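From: Hường La
To: Sisatley robotics list
Subject: Re: [sisatley-robotics] Open day visit, notes for those who couldn't come

Hi all,

Gil-soo asked some questions yesterday and I've put his message at the bottom with my answers in between. First the notes I promised, since several of you were stuck at work and asked what you missed.

We met at the Trisano side entrance at 9:30 and signed in at the front desk. There were 54 of us from the list and the two clubs, which they split into three groups. I was in the group with Cường Huỳnh and Diệp Mạch. The building used to be a furniture showroom and parts of it still look that way. Coffee was in the hall upstairs. Parking on Adams Street is free until noon and then you have to move or pay, so a few people left in the middle of the first talk.

The first talk was by Hằng Nghiêm, who runs the data side. She spent most of her time on how they teach arms to pick up household things. They used to drive the arm itself by remote control, and they still do for some jobs, but it is slow and it ties up an arm for the whole shift. Now most of the picking is done by people holding grippers in their hands. The person does the task the way the arm would have to do it, with two fingers and nothing else, and the recording goes into training.

She gave us some numbers. They have 214 objects in the current set, kept in plastic tubs by the wall. A session is 80 picks and then the operator takes a break. In the first month people ran longer sessions and she said the recordings from the last part were mostly unusable. Operators got tired and started shoving things into place with the side of the finger.

After the talk we went down to the tables, and this was the part I came for.
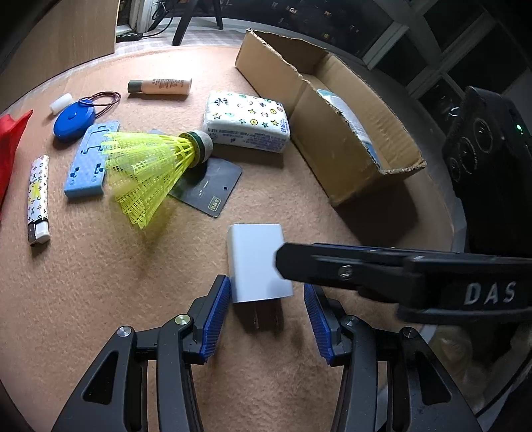
The part that surprised me was how much thought goes into which things share a table. Hằng said a good mix has something hard and boxy, something soft, something that rolls, and something with an awkward shape that has no obvious place to grab. A wall charger sounds easy, but the prongs change what you can do with it. If you close on the body you are fine. If you come in low you end up closing on the metal, and then it twists when you lift. A shuttlecock is the opposite kind of trouble. The skirt gives way if you squeeze, so people learn to go for the cork end.

Flat things are the worst. Cards, lighters, packets of tissues. You can slide them to the table edge, but the rules for most tasks don't allow that, so you have to get one finger under. On a fuzzy surface you can press down a little and the pile gives, and on bare wood you can't. They record on both for that reason.

We each got a turn. I did badly. You lose all feeling in your fingertips and have to judge everything by eye, and my first instinct was to turn my wrist in ways the arm can't copy. Cường was much better at it. He repairs watches at home and I think that helped. Diệp got through her whole list of items and then went back to the end of the line for another go.

The second half was a live run on a Drokel arm, on a table set up for tidying. It was asked to put loose items into a box. On the first try it picked up four and dropped one next to the box, then kept going as if that one had gone in. The engineer reset it and the second try was clean until it got to a roll of tape, which it pushed around for a while before he stopped it. He was open about this. He said new items on a known table go well for them, and known items on a new table do not, and they are still working on why. I liked that they showed us the bad run along with the better one.

There was a Q&A after lunch. It ran long and I only wrote down parts of it. My answers to Gil-soo cover most of what I have.

Gil-soo Yoo wrote:

> Thanks for organizing this. Sorry I had to cancel. A few questions if
> you have time.
>
> 1. Did they say how heavy the hand-held units are? I'd like to build a
> pair for the club and I'm worried about wrist strain.

They did not give a weight. Mine felt like a cordless drill without the battery. It was fine for ten minutes. Diệp said her forearm was sore that evening, but she did more than anyone.

> 2. What do they use on the finger pads? Ours are plain foam and they
> wear out in a couple of weeks.

Ridged rubber. I asked if they buy it or mold it, and the answer was that they have done both. Hằng says the ridges matter more than the type of rubber, and that you should wipe the pads down between sessions because lint builds up in the grooves. She offered to send us a short note on it. I will forward it when it comes.

> 3. How do they decide that a recording is good enough to keep?

A second person watches it at double speed and marks it keep, trim or drop. They don't let operators review their own. Out of one batch of 105 that she showed on the slide, they dropped almost a third, mainly for fumbled grabs and for hands showing up where they shouldn't. A fumble followed by a clean recovery is kept, and they like having those.

> 4. Are they willing to have us back? I could do a weekday in March.

Yes, but smaller groups. They would prefer a dozen people at most, and they want names ahead of time for the front desk. If you are interested, write to me off list and I'll start putting a group together. People who missed this one go first.

> 5. Is it worth bringing kids?

For the talk, no. For the tables, yes, ten and up. The arm is behind a rail and you have to stay behind the tape, and a younger child would find that hard.

Two other things. Somebody left a gray scarf on the coat rack upstairs and it is now at my place. And the sign-in sheet had a box for email addresses that I think most of us filled in, so if you get a newsletter from Trisano, it came from that. There is an unsubscribe link at the bottom.

The club meeting is at 7:00 as usual, in the Sisatley library basement. Cường is bringing his own gripper build, which has one working finger so far. If anyone has spare servo horns, he would like to have them.

Hường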